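Plallurach Track to Open With Two Overnight Huts

PLALLURACH, March 12, 2022 - Trevaskis Walks will open a guided three-day walking route across the Plallurach hill country, with overnight stays in two restored farm huts. Bookings are open now through the company's website.

The route is 33 kilometers long and runs from the Mamham road end to the old stock yards at Staltimport. The highest point is 790 meters above sea level, reached on the second day. Groups are limited to eight walkers and one guide.
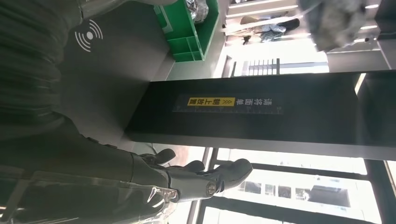

Both huts were built for musterers and had been out of use for many years. Work on the upper hut finished in January. It now has a new roof, a rainwater tank, a wood stove and nine bunks. The lower hut keeps its original stone chimney, which has been relined.

"The track follows existing farm lines for most of its length," said Mali Dafis, operations manager. "New cutting was needed only on the descent from the saddle, where the old line had slipped." 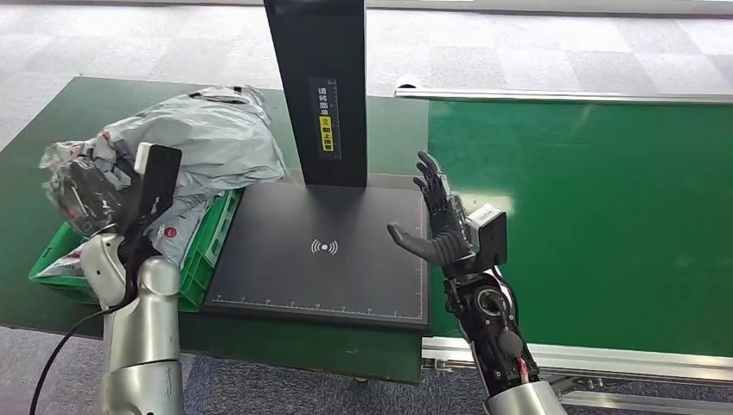 Walkers carry a day pack. Overnight bags are moved between huts by farm vehicle and must not exceed 33 liters. Meals are supplied from dinner on the first day to lunch on the third. Sleeping bags are not supplied.

The track crosses private land and is closed during lambing. Dogs are not permitted.

Media contact: Hatem Shawky, Trevaskis Walks, Mamham office.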